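Why do so many things come in orange?

I love a bright packet. I can spot orange from right across a shop, and so can you – that's exactly why people who make packets like it so much! Your eyes go to a strong, warm colour before you've even read a word.

Try it on a green table. Green and orange look very different from each other, so each one makes the other seem brighter.

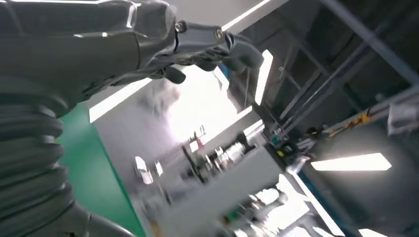
By Ryu
Writer, Pilton Young Explainers

Big workrooms often have long benches, so there's lots of space to put things down and sort them out. Painted floors help too. A line on the floor can show you where one area stops and the next begins, a bit like the lines in your school hall.

Now, have you ever waved a packet about really fast? All the little pictures on it smear into stripes, but the orange stays orange. 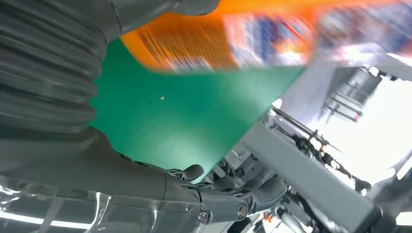 Orange on the move, over green

Bottles are good at this game as well. Lay one on its side and look for the label, the neck and the cap. Can you still tell what it is? I bet you can.
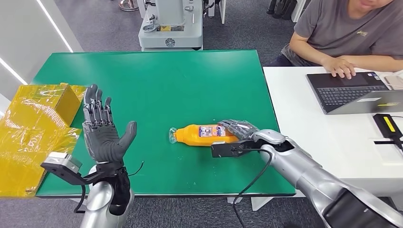 An orange bottle lying on a green table

Have a hunt in your kitchen cupboard tonight (ask first!) and see which packet you notice before all the others. Mine was a bag of lentils.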